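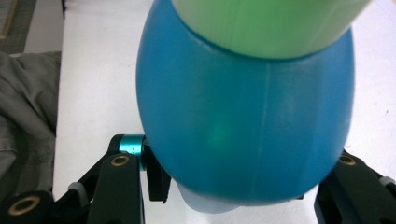
Reading Product Claims
Handout for week 4: "Green", "eco" and other words that cost nothing to print

Before class, read the Grelus case at the end and bring one package from home. Anything with a claim on it will do. Food is fine if it's empty.

1. Where we left off

Last week we went through Volker Janssen's essay on price and trust. Several of you liked it more than I do. Janssen argues that shoppers treat a high price as evidence of quality when they have no other evidence, and I think that part holds up. He then says that labels "repair" the problem by giving people real information. I don't see what supports this. He offers a small survey in which people said they read labels. People say they floss, too.

Keep that survey in mind. What people report doing and what they do at the shelf are separate questions, and a lot of the writing in this field slides from one to the other in the middle of a paragraph.

2. Kinds of claim

For this course we sort claims by what it would take to show them false.

Checkable claims. "Made with 50 percent recycled plastic." Someone could look at purchase records and find out. It may still be untrue, and you as a shopper probably can't do the looking, but there is a fact in there somewhere.

Comparative claims. "Now with less packaging." Less than what? Last year's version, the leading competitor, a crate of bricks? When the other half of the comparison is missing, treat the claim as empty until somebody fills it in.

Mood claims. "Kind to the planet." "Naturally inspired." There is no test for these. A company can print them on anything and be neither right nor wrong. The textbook calls them "soft claims", a name I find too generous.

Sign-only claims. Leaves, drops of water, a globe in two hands. Color does a lot of work as well. Pale greens and soft blues get read as clean or mild by many shoppers, or so the design manuals keep telling us. I have gone looking for the studies behind that and most of them cite each other. Use it in a paper if you like, but follow the footnotes first.

3. "Recyclable"

This word gets its own section every year and every year somebody writes "recyclable" in the exam when they mean "recycled".

Recycled: some of the material has been used before.
Recyclable: the material could, under some conditions, be used again.

The second says nothing about whether your town takes it. A molded plastic item may be recyclable in principle and go straight to landfill in practice: wrong shape for the sorting line, two plastics joined together, no buyer for the material that month. The number inside the triangle tells you the type of resin. It is not a promise, although it was plainly drawn to look like one.

Gaétan Robichaud, whose chapter is in the reader, defends the word on the grounds that labels can't be rewritten for every county. Fair enough. He goes on to say that wide use of the label pushes towns to expand collection. I have asked for evidence of this in three different seminars and I'm still waiting. If you find some, I'll change the handout.

4. The Grelus case

Grelus sold a line of household storage under the name Brultley. The first version of the package said "eco-friendly". After complaints, the wording was changed to "made with the environment in mind". The product stayed the same. Sales, according to the company's own summary, also stayed the same.

Kasten, a competitor, used the checkable kind of claim and printed a recycled percentage on the lid. A retailer's buyer quoted in the case says customers "never asked about it". The authors conclude that shoppers don't care about specifics. Look at how they get there. One buyer, one chain, and no mention of price or of where on the shelf the two products sat.

Questions to think about, in writing, one page:

Was the second Grelus wording more honest than the first, or only harder to complain about?

What would you need to know before accepting the authors' conclusion? Name at least 2 things and say where you would look for them.

Is a mood claim ever harmless? The Zullthorpe report in the reader says yes, on page 5. I'd like to see an argument, since the report doesn't give one.

5. Practical matters

Pages are due in February, before the break. Please don't send me photos of handwriting. Office hours are moved to 4 p.m. and the room is the same.

For the package exercise, copy down every word and symbol before you start sorting them. Students who sort as they go tend to leave out the small print on the bottom, and the small print is usually where the missing half of the comparison has been put.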